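Flesine: a catalog of pocket-size electronics and the little cases they live in

README

Flesine is a table of small things. Everything in it fits in one hand, most of it is black or gray, and nearly all of it spent years in drawers and shoeboxes at the Waltmont workroom before I got fed up and started writing it down. Pocket meters, timers, card readers, old music players, chargers with a display, earbud cases, empty cases whose contents wandered off long ago. If you've ever opened a drawer and found a flat black rectangle with no name on it, you know the kind of stuff I mean!

The file has 2000 rows and 14 columns. One row is one object. If a case and a device belong together they get two rows and a shared pair code, because I kept finding one without the other and it drove me up the wall when they had to be edited apart.

What's in the download

flesine.csv is the table itself, comma separated, UTF-8, with a header line.
words.txt is the list of terms I allow in the columns for color, finish and lid.
pairs.csv says which case goes with which device.
changes.txt is my running list of edits, newest at the top (and kind of grumpy in places, sorry).

No spreadsheet version this time. I used to ship one and it kept turning the codes into dates, so JAN-2 became a day in January and I'd find out three edits later. Import the CSV and set every column to text and you'll be fine.

How the table gets filled in

Each object goes flat on a white tabletop, one at a time, long side running left to right if it has a long side. Then I write down what I can tell from looking at it, before I pick it up or turn it over or press anything. After that comes the handling pass, where I check the back, feel for a battery door and see if a lid opens. The two passes go into different columns. I fought with myself over that for a while, but they really are different kinds of knowing, and when I mixed them in the first version I couldn't tell anymore which notes came from my eyes and which from my thumbs.

White was a pain to settle on. Black gadgets look great on it — you get the outline right away — but pale lids half vanish, and a shiny face will throw back whatever light is in the room. Gray paper was better for the clear cases and worse for everything else, so white it is. The surface has its scuffs by now and I don't care.

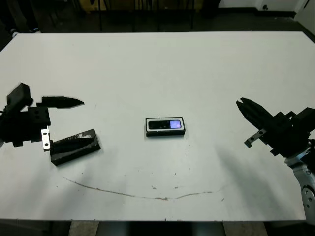 Do I need to have the same gadgets to get any use out of the file?

The columns and the word list work for any drawer of small electronics, so delete my rows, keep the header and start with your own things.

The columns, in order

code: three letters and a number, written on the storage bag and never on the object. I did use a marker on the objects early on and I still regret it.

kind: device, case, charger, remote, reader, or unknown. Unknown is a perfectly good answer and I'd love it if people used it more.

long side: which way the object is longer, looking down at it. Square things get "none".

body color: from the word list. Black, dark gray, gray, white, silver, brown, other. I dropped charcoal, graphite and space anything.

finish: matte, glossy, mixed, worn. Mixed is for a glossy face on a matte body.

rim: whether a lighter or darker edge runs around the face, and its color if so.

face: plain, window, label, buttons, or "window or label" if I can't tell them apart by looking.

lit: yes or no at the moment of the looking pass. It says nothing about whether the thing works.

lid: none, opaque, see-through, partly see-through.

opens: handling pass. Yes, no, or stuck. (Never force stuck. I've got a bag of snapped hinges to back me up.)

battery: handling pass. Built in, removable, missing, or can't tell.

pair: the shared code for things that go together, blank if there isn't one.

bin: where it's kept now.

note: anything else, in a sentence or two. Some of mine run longer. The one for DOV-9 is practically a diary.

About the face column

People write to me about this one more than all the others together, so it gets its own section. A display that's switched off and a printed label under clear plastic can look exactly the same from above. So can a strip of protective film that never got peeled. My first try was a column called "screen", and I was filling in yes for anything with a shiny rectangle on it, and then in the handling pass half of those came out as stickers. Renaming it to "face" and allowing a fuzzy answer took one evening and saved me from a lot of dumb corrections later.

A lit display makes the call simpler, but only for that one look. Plenty of these things go dark again by themselves, and some wake up if you so much as bump the table. Write what you see at the time, then leave it alone.

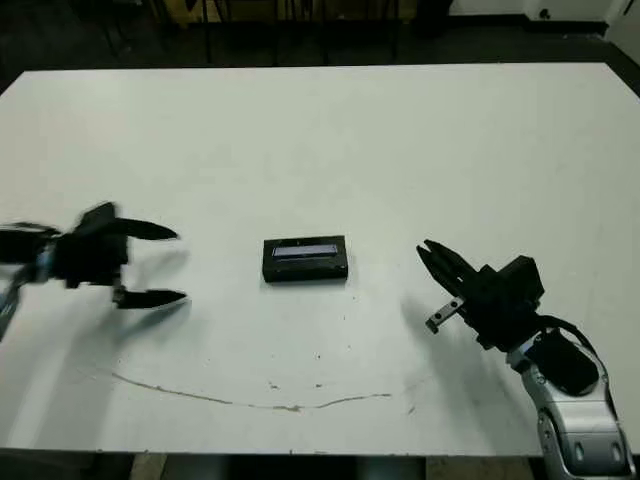

Small glossy objects are where the looking pass earns its keep, and also where I get sloppiest, because after enough black rectangles I start filling in the row before I've finished looking. My fix is to say the row out loud first. For the little black one with rounded edges, lying flat with its long side going across the table, I'd say: body black, finish glossy, face window or label. That pale bluish-white strip along the top could be either one, and the row should admit it. If I'd been in a hurry I'd have typed "window" and moved on, and somebody using the file to sort their own stuff would have trusted me. Light plays into it too. A pale strip on dark plastic jumps out so hard that you stop noticing anything else, so I do the edges and the body first and keep the face for last.

Sorting the bins

The bins came after the table, and I wish it had been the other way around. My bins go by size and kind, with the smallest things in the shallowest trays so they can't slide under each other. Chargers have their own bin, with the cord wrapped loosely and held by a paper strip. I tried rubber bands. They went gooey in August and left marks on three of the gray cases.

Cases with lids that show what's inside go at the front. It's such a small thing but it cuts down on opening and closing, and the hinges on these are not made for being opened forty times by a curious person. Anything with its lid missing gets a bag of its own with the pair code on it, in hope.

The Ronositz shelf is where unknowns wait. It's just the name on the shelf, left over from whatever was stored there before my time, and by now it's in the table as a bin name so I'm stuck with it. If you see "Ronositz" in the bin column, read it as "ask me later".

Known problems

61 rows still have nothing in the battery column. Most are sealed shut and I don't want to pry. They're blank on purpose, so please don't fill them in with "built in" because it seems likely.

Dark gray and black are not reliable against each other. I did some rows in the morning and some at night under the ceiling light, and it shows. If color matters to you, merge the two.

The lid column has trouble with smoky plastic. One person's opaque is another's partly see-through, and my own answers drift depending on whether there's something pale behind the lid. Put a bit of white paper inside and everything turns see-through all of a sudden.

Long side is blank for a batch of round timers. "None" would have been right. I'll get to it.

There are no measurements. I know! I wanted them too, but my ruler pass was so uneven (corners, rounded edges, do you include the button or not) that I pulled the whole column instead of leaving bad numbers in there.

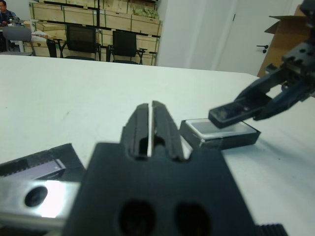

Where should a row go when the case and the device can't be told apart until you open it?

Enter it as a case, put "can't tell" in the battery column, and change the kind after the handling pass if it turns out to be a device.

Adding rows

Send them as a small CSV with the same header. A few habits make my life easier:

Do the looking pass for a whole tray before you handle anything in it.

Use the word list. If a word is missing, put "other" and tell me in the note, and I may add it.

Keep brand names in the note column and only if you can read them on the object. Please don't guess a maker from the shape, these little black boxes all copy each other.

Leave blanks blank. An empty cell is easy to spot and a wrong one hides for years.

Don't send serial numbers, and clear anything personal off a device before it goes on a table in front of other people. Old music players are worse for this than you'd think — mine still showed the name I'd given it in high school.

What it's good for, and what it isn't

I use Flesine to find things, and to decide what to keep. Others have used it for setting up a repair shelf and for practicing catalog descriptions. It would be a bad price guide, since there's no value column and never will be, and it can't tell you if something works. It's also heavily tilted toward dark plastic, because that's what was in the drawers.

Versions

The current one is the second full pass. The first pass went out under the name Jitaru and had the old screen column in it. If you've still got a Jitaru file around, don't merge the two. The codes overlap and they don't point at the same objects. Start over from the new file and copy your notes across by hand, which is tedious, but I did it for mine with the radio on and it went okay.

License

Use it, change it, share it, and keep this README with it so the next person knows what "window or label" means.

Still to do: the round timers, the smoky lids, and a bag of loose battery doors that don't fit anything I own.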